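Clirberg Zelle T: Tischarbeitsplatz mit Roboterarm für Lehre und Vorentwicklung

Planungshilfe und Lieferumfang
Stand: Februar

Übersicht | Lieferumfang | Aufstellung | Budget | Zubehör | Ansprechpartner

Die Zelle T ist ein Arbeitsplatz für einfache Greif- und Sortieraufgaben. Sie besteht aus einem Lochrastertisch, einem Roboterarm der Baureihe Lumbao, einem Greifer und einer auswechselbaren Arbeitsplatte. Beschafft wird sie meist von Hochschulen, Berufsschulen und kleineren Entwicklungsabteilungen, die Abläufe erproben wollen, bevor sie eine Anlage für die Fertigung ausschreiben. Für den Dauerbetrieb in der Linie ist die Zelle nicht ausgelegt.

Lieferumfang Grundausstattung

Tischgestell mit Lochrasterplatten, verschraubt
Roboterarm Lumbao mit Steuerung und Handbediengerät
Montageflansch und ein Greifer nach Wahl
Arbeitsplatte, Auflage auf dem Lochraster
Not-Halt-Taster, fest am Gestell montiert
Anschlusskabel und Erdungsset
Bedienungsanleitung und Montageanleitung in deutscher Sprache

Nicht enthalten sind Schutzumhausung, Druckluftversorgung, Rechner und Software für die Bildauswertung. Wer einen pneumatischen Greifer wählt, muss die Druckluft bauseits bereitstellen oder einen Kompressor mitbestellen. Das wird bei Anfragen oft übersehen und führt dann zu einer Nachbestellung, für die ein eigenes Angebot nötig ist.

Aufstellung

Die Tischtiefe beträgt 800 mm. Das Gestell passt damit durch die meisten Innentüren, wenn die Stellfüße eingedreht sind. Arm und Steuerung werden getrennt geliefert und erst vor Ort montiert. Bitte prüfen Sie vor der Bestellung den Weg vom Anlieferpunkt bis zum Raum, auch die Maße des Aufzugs.

Der Boden muss eben und tragfähig sein. Der Arm samt Steuerung und Transportverpackung wiegt rund 66 kg, das Tischgestell kommt hinzu. Auf Hohlraumböden ist eine Freigabe durch die Hausverwaltung erforderlich. Teppichboden ist nicht zulässig.

Für die Aufstellung und die erste Inbetriebnahme sind zwei Arbeitstage anzusetzen. Am ersten Tag werden Gestell, Arm und Steuerung montiert und elektrisch geprüft. Am zweiten folgen Einmessen, Probelauf und Übergabe. Die Einweisung ist für bis zu drei Personen im Preis enthalten. Weitere Teilnehmende werden einzeln berechnet.

Budget und Folgekosten

Für die Haushaltsplanung empfehlen wir, die folgenden Positionen getrennt auszuweisen:

Grundausstattung (Investition)
Greifer und Wechselplatten (Investition oder Verbrauch, je nach Wertgrenze)
Schutzeinrichtung gemäß Risikobeurteilung
Transport und Einbringung
Wartungsvertrag, jährlich
Schulung über die Einweisung hinaus

Die Risikobeurteilung ist Sache des Betreibers. Wir stellen dafür die technischen Unterlagen und auf Wunsch eine Vorlage zur Verfügung. Eine Schutzeinrichtung sollte erst bestellt werden, wenn die Beurteilung vorliegt. Bei langsamer Fahrt und leichten Teilen kommen andere Lösungen in Frage als bei schweren Werkzeugen.

Der Wartungsvertrag kann bis zur Übergabe noch geändert oder gestrichen werden. Ohne Vertrag rechnen wir nach Aufwand ab, mit Anfahrt.

Angebote gelten für eine Zelle. Bei Abnahme mehrerer Zellen an denselben Standort entfallen die Anfahrtskosten ab der zweiten. Für öffentliche Auftraggeber liegt ein Leistungsverzeichnis als bearbeitbare Datei vor. Die darin genannten Merkmale sind produktneutral formuliert.

Greifer und Arbeitsplatten

Zur Auswahl stehen Backengreifer, Sauger und schlanke Greifer mit langem Schaft. Ein schlanker Schaft braucht zwischen eng stehenden Teilen wenig Platz. Backengreifer halten schwerere Teile sicherer, benötigen aber seitlichen Freiraum. Ein Wechsel des Greifers erfordert ein erneutes Einmessen.

Arbeitsplatten gibt es in Holz und Kunststoff. Sonderformate fertigt die Firma Skunderetti nach Zeichnung.
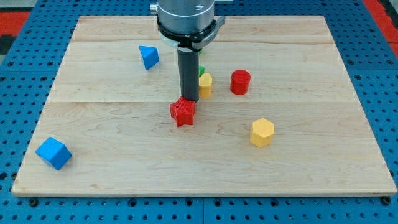 Clirberg Automation, Abteilung Lehr- und Versuchsanlagen

Ahorn, hell, aus Brettern gefügt, Kanten leicht gefast: In dieser Ausführung liegt die Platte flach auf dem blauen Lochrastertisch. Für Sortieraufgaben eignen sich farbige Formkörper wie Würfel, Zylinder, Stern und Prismen mit verschiedener Grundfläche. Gleiche Farben bei unterschiedlicher Form, etwa ein gelbes Fünfeck und ein gelbes Sechseck, erlauben Aufgaben, die sich über die Farbe allein nicht lösen lassen. Formkörper sind Zubehör und werden satzweise geliefert. Bitte bei der Anfrage angeben, ob geriffelte oder glatte Seitenflächen gewünscht sind.

Holzplatten dürfen nur nebelfeucht gereinigt werden. Äste und Maserung fallen von Platte zu Platte unterschiedlich aus und sind kein Reklamationsgrund. Wer mit Bildauswertung arbeitet und einen gleichmäßigen Untergrund braucht, bestellt die Kunststoffplatte in Mattgrau.

Ansprechpartner

Beratung und Angebote: Kenza Badawi
Technische Planung und Aufstellort: Oduor Swai
Ersatzteile und Wartung: Nafula Rweyemamu

Anfragen bitte mit Angabe des Aufstellorts, der geplanten Teilegewichte und des gewünschten Greifers. Grundrisse nehmen wir als PDF oder DXF entgegen.

Verwandte Produkte: Plistcombe Fahrgestell für Zelle T, Werkzeugablage, Kabelführung lang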